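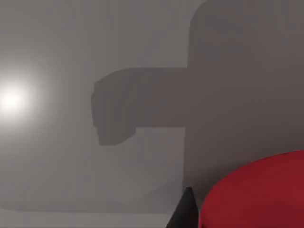
Render: plain grey surface, bright spot at far left, shadow across the middle and right.

October, bench notes, phone battery and charging

Back on the Skolell handset today. I've had it on the bench since the last lot of notes and I'm starting to quite like it, which is annoying as I was all set to write it off. The screen is lovely, the speaker is better than it has any right to be, and the buttons have a proper click. The battery is the thing though, and the battery is what I'm meant to be looking at.

Started just after 9am with it flat. Really flat, I mean, left overnight with the torch on until it shut itself off. Plugged it into the charger from the box and left it alone (no peeking, Declan's rule, he reckons waking the screen every five minutes spoils the numbers and he's right). It showed 60 per cent when I came back from the stores with the new cable ties. I forgot to write down the time I came back. Idiot. So that run is only good for telling me it charges, and I'm going to do it again tomorrow with the logger on from the start.

What I did get down properly is the heat. The back gets warm up near the camera bump and stays cool at the bottom, same as the Tipoki did last year, only the Tipoki was a metal back and you felt it all over your palm. With the Skolell it's one warm patch. My guess is the charging chip sits right under there. I could open it and find out but we've only got the one and Declan would have my head.

Side note on the Tipoki while I'm thinking of it: somebody has walked off with the spare charging lead from drawer 4. It's the short grey one with the tape on. If you've got it, please just put it back, I won't ask.
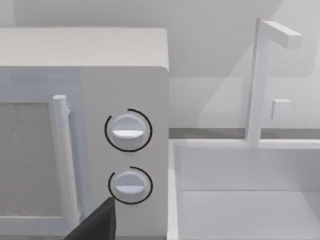 Render: white microwave, door and control panel.

After lunch I moved on to standby. I turned off wifi, left mobile data on, one SIM, brightness as low as it goes, and set it face down on the foam. The idea is a straight 12 hours with nothing touching it, then compare with the same again with wifi on and data off. I've got a hunch the mobile radio is the greedy one here because signal in this end of the building is dreadful and the poor thing must be shouting the whole time. In Bendville, when I took it home for the weekend, it barely dropped at all overnight! Same settings as far as I remember, but I didn't write them down, so take that with plenty of salt.

Declan Kereama came by at half three with the Ondness app on his own phone and we had a long natter about whether it's worth using. It draws you a nice graph of what's been eating the battery, app by app, and it's much easier to read than the list in the phone's own settings. My worry is that it has to keep running in the background to make the graph, so it ends up on its own chart. On his phone it was third from the top. He thinks that's fair enough for what you get. I think I'd rather have the logger and a spreadsheet, but I can see why you'd want it if you're a normal person who just wants to know why their phone died on the bus.

We did agree on one thing, that the 2000 printed on the side of the old test battery is no use to anyone any more. It's been through so many charges that it can't be holding anything like that. I've put a strip of red tape round it and moved it out of the good tray. Please don't use it as a reference. If you need one, ask me and I'll dig out the newer one.

Bits I noticed while faffing about:

The charging sound can't be turned off by itself, only along with all the other system sounds. Drove me up the wall.

The percentage jumps. I saw it go down by one, back up by one, then down again, all while it was just sitting there. Might be rounding. I'll watch for it in the log.

The case that came with it has to come off for any of the heat readings. I did the first set with it on and have crossed them out in the paper book, so ignore those if you're copying anything across.

Battery saver turned itself on without asking during the first run down. It's off now and I've put a note on the back of the phone so I check it every time.

Tomorrow: full charge from flat with the logger running, case off, screen off. Then the wifi half of the standby test. Declan wants to try it with the Tipoki's charger as well, to see if it slows down with somebody else's brick, so if anyone finds that lead we'll need it by the afternoon.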